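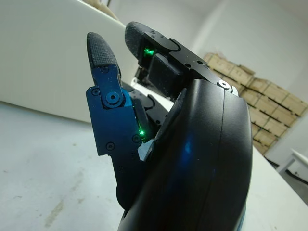
According to one former operator at the Utstead site, the hand never dropped anything on the day shift, which is why the first reports were filed as handling errors and closed. A second operator disagreed, and wrote in the margin of the same log that it had been letting go "since July at least".

The Clonis grip-release fault was a recurring failure in the Clonis robotic hand, in which the fingers opened under load without a command. First logged at Utstead, a packing and test site run by Somach. Also called the Utstead drops, mostly by staff.

Background
The Clonis is a multi-fingered hand with textured fingertip pads and a motor for each finger. Somach used it for picking and repacking small parts. Grip force is not measured at the pad. It is worked out from motor current, a method carried over from the older Gashaw gripper, where it had given little trouble – the Gashaw had only two fingers and a much stiffer linkage.

The fault
During long holds the motors warmed up and drew less current for the same position. The controller read the lower current as a lost object. It then ran its recovery routine: open, back off, try again. If the arm was moving at the time the part was thrown, usually a short distance.

The status lights stayed green throughout. They showed power and bus connection only, but many operators took them to mean the grip was good. The manual did not say either way until the second edition.

Incidents
Somach's review went through 332 logged drops and put 17 of them down to the fault. The rest were put down to bad pick points, worn pads or wrong part files. Critics of the review noted that holds under 4 seconds were left out of the count altogether.

The most serious case was on 19/11/2020. A steel fixture was released over a bench during a tool change and struck an operator's forearm. Bruising, no fracture. The cell gate was open and the arm was in reduced-speed mode, which limited arm speed but had no effect on the fingers. Work at the cell stopped the same afternoon.

Response
Firmware 2 removed the automatic open step. A hand that loses its current reading now holds position and raises an alarm, and the operator has to clear it by hand. Reduced-speed mode was extended to cover finger motion as well.

The change brought its own complaints. False alarms went up, and a hand that holds on can also trap a glove or a finger, so a manual release was added to the teach pendent. Older units at Utstead were not all refited at the same time, and for a while both behaviors were found on the same line.

See also
Gashaw gripper
Reduced-speed mode
Loss-of-grip detection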